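4. Placing and leveling the Prakis dehumidifier

Read this section before you plug the unit in. The Prakis leaves the factory with its tank locked and its feet screwed all the way up, and it will not start in that condition.

4.1 Choosing a spot

1. Pick a room with doors and windows that close fully.
2. Leave 9 inches of clear space on every side of the cabinet.
3. Keep the air outlet away from curtains and bedding.
4. Check that the outlet is grounded. Do not use an extension cord.

CAUTION: Stand the unit upright for one full day if it was shipped or carried on its side. Starting it sooner can damage the compressor.
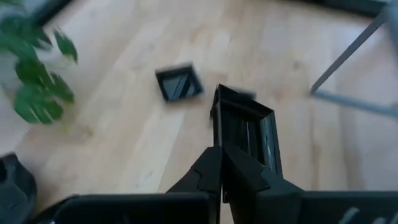

Leveling matters more than most owners expect, and the float switch will stop the unit if the cabinet leans. Each of the four feet turns clockwise to raise a corner and counterclockwise to lower it. Set a spirit level on the top panel, front to back first and then side to side. A light wooden floor like the one shown marks easily, so lift the unit when you move it and put a felt pad under each foot. On carpet, place the unit on a flat board at least 25 inches wide.

4.2 Preparing the tank

1. Pull the tank straight out by its handle.
2. Remove the two strips of tape from the float.
3. Move the float up and down with a finger. It should swing freely.
4. Slide the tank back until it clicks.

NOTE: If the tank light stays on after step 4, take the tank out and check the float again.

4.3 Using the drain hose

The hose kit (part 393) is sold separately. The Sodton and Munlow kits have a different thread and will leak.

1. Switch the unit off and unplug it.
2. Unscrew the cap at the rear and keep it.
3. Thread the hose on by hand. Do not use pliers.
4. Run the hose downhill to a floor drain, with no loops.

4.4 First run

Plug the unit in, set the dial to High and close the room. Water may take several hours to collect. Clean the filter when the hour counter reaches 1000, or each May if you run the unit only in summer. Filter cleaning is covered in section 6.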